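FOR RELEASE: May 2023

Sutier Theater Company to Open Season at Tristatow Playhouse With New Play by Shahzad Virk

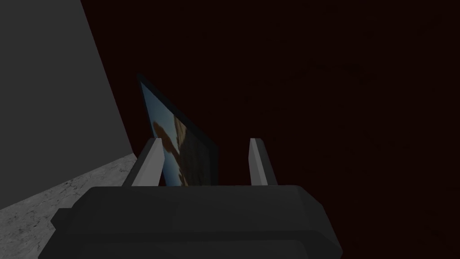

Computer rendering of a gripper with two light gray fingers.

TRISTATOW – Sutier Theater Company will open its next season in October with the premiere of Skollari, a full-length play by Shahzad Virk, directed by Torunn Haugland. The production is scheduled for 22 performances on the main stage of the Tristatow Playhouse, which seats 615. Previews and the press opening fall within the same run and are included in that total.

Skollari is set in the records office of a ferry company during its last week of operation. The text is written for six actors playing eleven roles. It is performed in two acts with one intermission. The second act runs 40 minutes and is played without a scene break or blackout. Transitions in the first act are written into the dialogue, and the published stage directions call for furniture to be moved only by characters who have a reason to be in the room.

Virk wrote the first draft during a residency with the company and revised it over two script workshops. The first workshop was limited to table reading. The second used a taped floor plan and rehearsal furniture, and led to the removal of one character and the merging of two office scenes into one. The version entering rehearsal is the fifth full draft. Further changes are expected to be confined to line edits until the first preview, when the text will be frozen.

"The early drafts had a narrator who explained the filing system," said Virk. "Torunn asked for a reading with those pages taken out, and the actors could follow it. I kept the pages out and gave some of the information to the night clerk. The rest is gone."

Haugland previously directed two studio productions for Sutier. Skollari is her first staging for the company on a main stage. Her approach keeps all six actors within sight of the audience during the first act. Actors who are not in a scene remain seated along the upstage wall and do not react to the action. In the second act they enter and exit through a single door, stage left.

"The door has a lot of cues on it," said Haugland. "It opens inward, it closes by itself at a set speed, and the actors have to learn that speed. We have asked for it to be in the rehearsal room from the first day, with the same closer that will be used on stage."

Scenic and technical information

The set is a single interior built on a raked platform. Side walls are framed in steel and faced with fabric, which can be lit from behind. The upstage wall is solid. All scenic units have been drawn to break down into sections that fit the playhouse's loading door, which is narrower than the door at the company's own shop.

Sound is being produced by Oyewole, a studio that has worked with the company since its move to Tristatow. The design uses small speakers placed inside the furniture, along with the house system. Each desk carries its own channel. Radio microphones will not be used for dialogue. A general reinforcement system will remain available for the assisted listening service, fed from microphones hung above the stage.

Lighting is designed around visible practical fixtures: desk lamps, a corridor light and a row of ceiling units controlled in groups. The ceiling units are switched by actors in the first act through wall switches that send a signal to the lighting console. The stage manager can override any switch from the prompt desk. A backup cue list has been written for use if the switch signal is lost during a performance.

Costumes are drawn in part from the company's stock, with new pieces built for the five quick changes in the first act. These changes take place on stage in the upstage seats. No wigs are used.

Casting

Auditions have been completed and offers have been made for all six tracks. Names will be published when contracts are signed. Two understudies will be engaged, each covering three tracks, and will attend rehearsals from the second week. Understudy runs will be held on the set once previews have begun.

The play requires no specialist physical skills. One track calls for an actor able to type at speed from dictation while speaking lines, and this was tested at callback with text from the script.

Schedule

Rehearsals will begin at the Sutier rehearsal room and move to the playhouse for technical week. The rehearsal room has been marked out at full scale. The rake will be installed there for the final two weeks only, at the request of the stage management team, to limit the time spent by the company on a sloped floor.

Technical week is divided into dry technical sessions without actors, cue-to-cue sessions, and two dress rehearsals. The second dress rehearsal will be open to students enrolled in theater courses, with seats booked through their departments. Late entry will not be possible at the dress rehearsals.

During the run, evening performances will be supplemented by matinees. Performance dates and curtain times will be listed by the playhouse box office when single tickets go on sale. Subscribers will be able to book before that date and will receive booking instructions by mail.

Access

The run will include one captioned performance and one audio-described performance. A touch tour of the set will be held before the audio-described matinee, with the speakers in the desks switched on so that patrons can locate them by ear. Wheelchair positions are available in the orchestra section, with companion seats adjacent. The assisted listening service is available at every performance and does not need to be reserved.

Patrons should note that the production includes herbal cigarettes, one loud mechanical sound in the first act, and a period of near darkness at the start of the second. Latecomers will be seated at one point only in the first act and cannot be seated during the second.

Script publication

An edition of Skollari will be on sale in the playhouse lobby during the run. It follows the rehearsal draft and may differ in small respects from the text as performed. A revised acting edition is planned after closing night and will contain the ground plan, a properties list and the notes on the door. Enquiries about performance rights should be directed to the company's literary office and will be answered once the run has ended.

About Sutier Theater Company

Sutier Theater Company produces new plays and first revivals of recent work. It maintains a scene shop, a rehearsal room and a literary office, and reads unsolicited scripts during two submission periods each year. The company does not own a performance venue. Its productions are presented at the Tristatow Playhouse under a resident company agreement, and in smaller spaces by separate arrangement.

Press contact

Requests for press seats, interviews and production photographs may be sent to the Sutier press office. Interviews with Shahzad Virk and Torunn Haugland are available before rehearsals begin – requests made after that point will be handled according to the rehearsal schedule. Press seats are issued in pairs for the opening performance and singly for all others, and reviews are embargoed until the final curtain on opening night.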